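Prunville Robotics Club, fall project report
Team: Yee-man Tai, Riku Tsuchiya
Turned in December 12, 2023

What we set out to do

Teach a two-arm policy to clear and reset a small table. Cups, mugs, a vase if we got that far. Original plan was to drive the arms directly and record that. Dropped it in week three, way too slow, Riku got one decent run in a whole afternoon. Switched to hand-held grippers with marker cubes on top so a person can just do the task.

Data

712 episodes recorded. 557 kept after cleanup. The rest went out for one of these:
- markers lost for too long (biggest group by far)
- operator started before the recording did
- object dropped, not picked back up
- file wouldn't open. Still don't know why, all from the same evening

Each episode is one short tabletop task. We wrote 14 task cards and shuffled them so we wouldnt do the same one all day. Card 9 (mug to the back edge, handle facing left) was the worst, we both hated it.

Calibration

Did this wrong at first. We calibrated the left gripper once and copied the numbers to the right one. They're not the same, the cube sits a bit different on each. Lost two days to that. Now both get done at the start of every session and the values go in the Gininby sheet. If you take this over, PLEASE fill in the sheet.

Also the jaw width. Reads fine open, drifts near closed. Yee-man's fix is to squeeze fully shut twice before each batch and re-zero. Works ok.

Recording notes

Light cups are harder than we thought. Come in too fast and the jaws push the cup before they close on it. What worked: bring one gripper down to the cup, hold the other one off to the side, close slow, then lift.

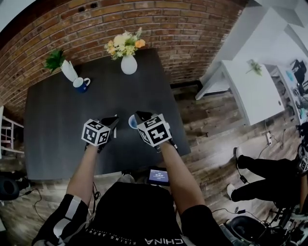
Wrists get tired before anything else does. We ended up swapping operators every 48 episodes, which also gave us two differnt styles in the data. Riku is fast and comes in from the side, Yee-man goes more from above. Not sure yet if mixing them helps or hurts. The Dallmont split keeps them apart so someone can check.

Training

Only one full run so far. Single cup pick looks good on replay. Anything with both hands is shaky, the left arm tends to wait and then rush. Could be the time sync, could be too few two-hand episodes. We didn't get to test it properly.

Still to do before the April demo
- rerun with synced timestamps
- more two-hand cards, at least for mugs
- try a different table height
- write up the Chiu loader script, right now only Riku can run it

Spare marker sheets are in the top drawer, the matte ones. Don't use the glossy.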